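We went a good long while without a microwave at the house in Dultusthorpe, and I'd half convinced myself we didn't miss one (we did, mostly at breakfast). So when my brother-in-law Italo Donati offered us his spare Zirard for $54, I said yes before he'd finished the sentence, and now that we've had it since April I feel ready to say a few things about it.

First of all, the looks. It's a plain, pale, old-fashioned sort of oven with rounded edges, and I'm very fond of it! The controls are flat little buttons in rows, with a wider orange one down near the bottom that you can find even before your first coffee.

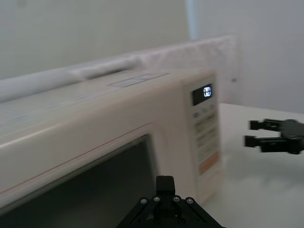 Soft corners, dark glass, and the display up at the top of the panel.

My one real grumble is the printing on those little buttons. It's tiny, and I need my reading glasses for anything beyond a plain reheat. I've learned 2 of the settings by heart and leave the rest to my husband, who enjoys that sort of thing.
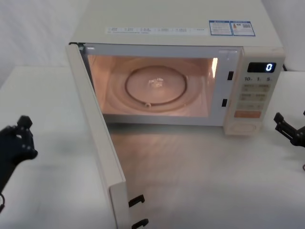 Door wide open, light on, glass plate in its place.

The door opens to the left and swings well out of the way, so do leave yourself room on that side. I like being able to get both hands in with a full soup bowl. The plate is glass and lifts out for washing, and it goes back onto its roller ring without a fight.

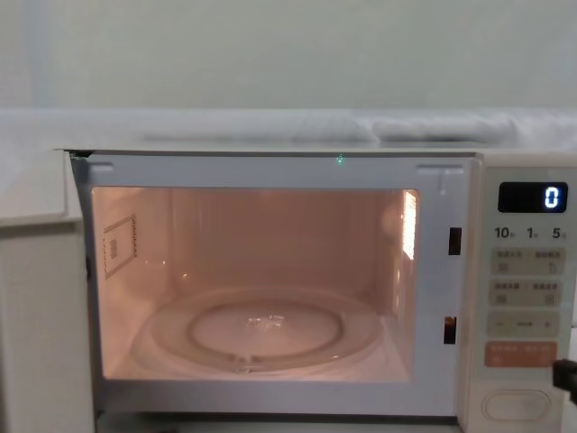
Cleaning the inside takes me five minutes with a damp cloth, and the rounded corners are a blessing there, as our old Unent had square ones that held on to every splash of tomato sauce. I'd give the Zirard 9 out of 10, and I'd give it the last point too if they'd print the buttons bigger.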